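Coin dînette : comment garder la vaisselle et les aliments jouets en ordre sur la table ?

Forum Flulico > Jeux et chambres d'enfants > Rangement

Publié par tilleul_90

Bonjour,

Nous avons installé un coin dînette sur une table blanche, contre le mur du séjour. Au départ il n'y avait que deux assiettes et deux tasses. Depuis, la famille a complété, on a récupéré un lot Studach dans une brocante, et la table est pleine dès le matin. Les enfants ont trois et cinq ans. Le grand met la table correctement, la petite empile tout au même endroit, et à la fin il y a des fruits sous le buffet.

Le soir je ramasse tout dans un grand sac en tissu. C'est rapide, mais le lendemain ils vident le sac par terre pour trouver une tasse, et la moitié du temps de jeu y passe. J'ai essayé une boîte à compartiments Baek. Les compartiments sont trop petits pour les assiettes, et la petite ne fait pas la différence entre les cases.

Je cherche une méthode de rangement qu'ils puissent suivre sans moi. Je précise que je n'ai pas de place pour un meuble de plus. J'ai 40 cm de libre sous la table et une étagère basse à côté, déjà occupée pour moitié par les livres.

Autre question, pour le nettoyage : est-ce que vous passez tout à l'eau savonneuse ou seulement ce qui va à la bouche ?

Merci d'avance.

3 réponses

mirabelle_sud

Bonjour,

Un bac pour la vaisselle, un bac pour les aliments. Ça suffit à cet âge.

atelier.du.bas

Bonjour, j'ai eu le même problème avec les miens et je me suis aussi occupée du coin cuisine d'une halte-garderie pendant plusieurs années, à Stunamdale. Je vous donne ce qui marche chez nous, vous adapterez.

1. Réduire ce qui est sorti

C'est le point le plus important. À la halte-garderie on ne laissait jamais plus de 12 pièces à disposition en même temps, vaisselle comprise. Le reste était dans une caisse fermée, en hauteur, et on échangeait une partie le samedi matin. Les enfants redécouvraient des choses qu'ils ne regardaient plus. Chez vous, avec deux enfants, commencez par retirer la moitié du lot et attendez une semaine avant de décider quoi que ce soit.

2. Trier par usage

Les enfants de trois ans trient mal par taille ou par matière. Par usage, ils y arrivent : ce qui se mange, ce dans quoi on boit, ce dans quoi on mange. La couleur peut aider dans un deuxième temps si vous avez des pièces assorties. Je déconseille les cases étroites. Une bouteille de ketchup factice n'a ni la taille ni la forme d'une fraise, et dans une boîte à petits compartiments il y a toujours une pièce qui ne rentre nulle part.

3. Tout poser à plat avant de ranger

Avant le tri, on étale les pièces sur la table sans rien empiler, sauf ce qui est déjà servi dans les assiettes. L'enfant voit tout d'un coup et va chercher ce qu'on lui nomme : la tasse bleue, la rondelle d'orange, la banane jaune, la fraise. C'est aussi un bon moment pour le vocabulaire. Chez nous la banane finit toujours en dernier.
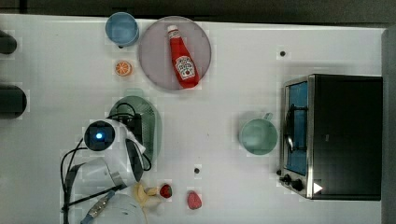 4. Ranger dans le même ordre tous les soirs

Les assiettes d'abord, à plat au fond du bac, la plus grande en dessous. Les tasses et les mugs ensuite, ouverture vers le haut. Les aliments à part, dans une corbeille peu profonde. Avec 40 cm sous la table, vous pouvez glisser deux bacs bas côte à côte, à condition de les prendre sans couvercle. Le couvercle est ce qui fait abandonner le rangement, ils le posent par terre et marchent dessus.

Collez une photo ou un dessin du contenu sur le devant de chaque bac. Un dessin au feutre fait l'affaire, une assiette sur l'un et un fruit sur l'autre.

5. Le nettoyage

Les fruits et les tasses toutes les semaines, à l'eau tiède avec un peu de liquide vaisselle, puis séchage sur un torchon. Les assiettes quand elles sont sales. Pour les fruits à surface bosselée, genre framboise, j'utilise une vieille brosse à dents souple. Les pièces qui ont une étiquette ou un autocollant, juste un chiffon humide, sinon le papier se décolle sur les bords. Et tout ce qui est creux avec un petit trou, évitez de l'immerger, l'eau reste à l'intérieur et ça noircit.

Pour le sac en tissu, gardez-le pour les vacances.

petitbois

Pas tout à fait d'accord sur la rotation du samedi. Mes filles réclamaient ce qui était dans la caisse et on finissait par la redescendre le mardi. On a préféré donner ce qui ne servait pas et garder le reste en permanence.

Pour les assiettes, si votre étagère a encore de la place, un simple range-courrier posé dessus les tient debout et les enfants les prennent sans faire tomber la pile. Vérifiez la largeur avant d'acheter, les grandes assiettes rondes dépassent sur certains modèles.

Lave-vaisselle à éviter, j'ai déformé deux gobelets comme ça.

Commentaire de tilleul_90

Merci à toutes. J'ai retiré la moitié des pièces hier soir et mis deux bacs sous la table, un pour la vaisselle et un pour les aliments. La petite a rangé les fruits seule ce matin, les assiettes c'est encore moi. Je regarde pour le range-courrier.

Cette page a été consultée 1,651 fois.

Discussions voisines
Quelle hauteur de table pour un enfant de trois ans ?
Enlever du feutre sur une table blanche
Lot Studach incomplet : où trouver des tasses seules ?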